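8/31/26

Glaze notebook, continuing the yellow for the Pichler dinnerware

Opened the Batden kiln first thing. It was cool enough to touch the lid handle without a glove, so I didn't have to wait. Pinholes again on the yellow. They are mostly on the shoulders of the bowls and along the inside turn where the wall meets the foot. The plates are better. The rims are clean on nearly all of them. The white liner glaze from the same firing came out fine, smooth and well melted on every shelf, so I don't think the firing itself was short.

What I did on this load, for the record. Same clay as before, the Astmont buff. Bisque was done last week on the usual schedule. Glaze mixed from the big bucket, sieved through 80 mesh, thinned a little because it had settled and gone heavy. I didn't write down how much water I added and should have. Dipped with tongs, let the pieces dry on the rack overnight, wiped the feet, loaded in the morning. Ramp was slow to 600 F, then the standard program to the top with no hold at the end.

Possible causes, in the order I want to check them.

Thickness. The bowls got a longer dip than the plates, as the tongs are awkward on them and I end up rolling the piece to cover the marks. I scratched through a leftover unfired bowl with a needle and the coat was noticeably thicker at the inside turn than at the rim. The pinholes follow that pattern closely enough that this goes first.

Bisque too low. Suleiman thinks the clay is still giving off gas when the glaze starts to seal. The Astmont buff has more organic stuff in it than the old body did – you can smell it during the bisque. He wants the bisque slowed down in the middle and taken a cone higher. The drawback is that a harder bisque takes up less glaze, and then the dipping time has to be worked out again for everything, including the white, which is behaving.

No hold at the top. Deividas runs his pots at Cevgate with a short hold and then a slow cool for the first stretch, and gets very few pinholes with a similar recipe. His kiln is smaller and drops faster than ours, so I can't copy his numbers straight across. Worth a try on tiles.

Dust. Some of the bowls sat on the open shelf after bisque and I can't swear they were all rinsed. From now on everything gets a damp sponge before dipping and then dries before it goes near a bucket.

Set up tests this afternoon. Mixed a fresh 100 gram batch of the yellow from dry materials so that the old bucket is out of the question. Weighed everything on the small scale, checked off each line on the card as it went in, added water a bit at a time and sieved it twice. It passed the sieve easily. The frit had some lumps that needed the brush. The color of the slurry is paler than the bucket, which might only mean the bucket has picked up iron from somewhere. Someone has been using the same ladle for the yellow and the tenmoku. I have hung a separate ladle on a nail over the yellow and would like it to stay there.

Tiles are the L-shaped ones, cut from the same bag of clay as the bowls and bisqued with them. I made 3 sets. The first has the fresh glaze at a quick dip, the second has the fresh glaze at the long dip, and the third has the old bucket at the long dip so there is something to compare against the load that came out today. Labels are in iron oxide on the back. I have stopped using the underglaze pencil for this, it burned off last time and I had to guess.

All the tiles go on the middle shelf together, same distance from the elements. I would rather learn one thing from this firing than mix the shelf position in with it. The hold goes in the next firing, whatever happens with this one, and the higher bisque after that if we still need it.

Refires: picked out the worst bowls, ground the sharp edges of the pinholes with the diamond pad, rinsed, dried, and dabbed fresh glaze in. I don't expect much. In my experience the refired pieces go glossy and a little runny, and the yellow shifts toward brown where it pools. They might be good enough for the seconds shelf. Two of them had glaze down close to the foot, so they are on cookies.

Color, separately from the surface. Pichler asked for a warm yellow, nothing lemony. The plates are right on, I think. Over the buff clay the iron comes through and gives it a bit of honey at the rim. On the bowls it reads cooler inside, and I can't tell how much of that is thickness and how much is the light in the packing area. Suleiman took a plate and a bowl out to the loading door and thought they matched. Will look again tomorrow in daylight with the sample plate from spring.

Kiln notes. Bottom element looks tired. There is a spot on the left side where it has started to lean out of the groove. I pinned it back. Cone packs on the bottom shelf were slightly stiffer than on the top, the same as last month, so it isn't urgent, but I'd like to have a replacement set here before we start the mugs in September. The vent hose was loose at the clamp and I tightened it.
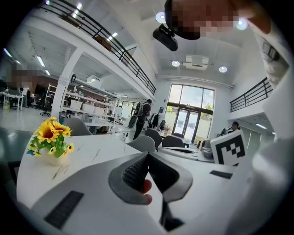 Also left to do before the mugs: order more frit, wash the kiln shelves that have yellow drips on them, and go over the dipping times with Deividas when he comes by for his shelves. Test firing starts tonight, with the lid to stay down until I'm back in to check the temperature.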